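Workbook, June, entry 39
Photo book on the river land claim, layout and prints

Started 7:00, before the heating was on. I write this entry longer than usual, as I will be away for the next part and the others must continue from my notes.

State of the book. The working title is still Narnia, which was a joke at the first meeting, and now it is written on every folder, so please do not rename the folders. The real title will be chosen together with the families of the claim. The text is finished up to chapter 6. Chapter 7, on the court years and the return of the lower meadows, came back with many corrections in pencil. I have entered the corrections for the first half. The second half is in the gray tray, on top.

Cover picture. We have three candidates and I am not happy with any of them as a scan. The march over the bridge is the strongest. The banner can be read completely and the faces are clear, but the negative has a long scratch across the sky. I scanned it again this morning with the emulsion side down, and then once more with the other holder. The second holder gives a flatter result and the grain at the corners is sharp now. The scratch is still there. I would prefer to retouch it only in the sky and leave the part that crosses the banner pole, so that we do not invent anything in the wood. Please look at it at full size before you agree with me or not.

The candidate with the two women at the fence has a different problem. We have a print but no negative, and on the back of the print is the stamp of the Mazandarani studio. The studio closed long ago. I have written to the address that the library gave me and asked who holds the rights. No answer yet. Until there is an answer, this picture must not go on the cover, and also not into the sample pages that we send out.

Third candidate, the empty meeting hall with the chairs. Beautiful, but it says nothing about land. I would keep it for the opening of chapter 4.

Test prints. I made test prints of the bridge picture on the matte Hurier paper and on the smooth one. On the matte paper the dark coats of the marchers close up and become one black shape. I lifted the shadows a little and printed again, and then the coats separate but the river turns milky. On the smooth paper I did not need to lift anything. The printer of the book will use an uncoated stock, so the matte result is unfortunately closer to what we will get. I pinned both on the board next to the window. Look at them in daylight, the lamp makes them too yellow.

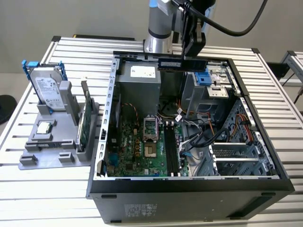

RAM module over the open tower, both slots empty.

Captions. This took the most of my day. The old caption list was typed from the notes of the claim office, and in the notes the same place has two names, the official one from the map and the one the families use. In chapters 1 to 3 we used the official name first. In chapter 5 it is the opposite. I think the families' name must come first everywhere, with the map name in brackets the first time only. I changed this in chapter 5 and began with chapter 1, then stopped, because it makes some captions run to a third line and the layout does not allow it. Two possibilities: smaller type for the captions, or shorter captions. I am for shorter. Many of them repeat what the running text says on the same page.

One caption was wrong. It said that the signing took place in the school, but on the contact sheet the frames directly before and after show the porch of the mill. I checked it against the minutes, and the minutes also say the mill. Corrected in the list and in the layout. The index still says school!

Files. The scans in full size are in the Lakix folder, in the subfolder for each chapter. The names are roll number, then frame number, then the letter of the scan version. If you make a new version, take the next letter and do not write over the old one. I lost one good scan by this mistake already (roll 7, the speech from the truck) and had to do it again.

Names of people in the pictures. The rule from the meeting is that no person is named unless the family has agreed in writing. The signed forms are in the blue binder, sorted by chapter. For chapter 6 the binder has a gap, four portraits without a form. I marked them in the layout with a pink box. If the forms do not come, the portraits stay in but without names, or we take them out, this the families should decide and we should not.

To do:
- enter the second half of the corrections for chapter 7
- change school to mill in the index
- place names in chapters 1 to 3, shorter captions at the same time
- write again to the Mazandarani address, by paper letter this time
- ask the printer for one proof of the bridge picture on the real stock
- new cotton gloves, the large size is finished

Question for the next meeting: do we print the claim map over two pages or as a folded sheet at the end? In the fold of the book the lower meadows disappear almost completely, and they are the part that the people will look for first. The folded sheet costs more. I have asked for the price and will add it on this page when it comes.

Stopped at 18:30. Scanner is off, negatives are back in the cabinet, rolls 4 and 7 on the upper shelf.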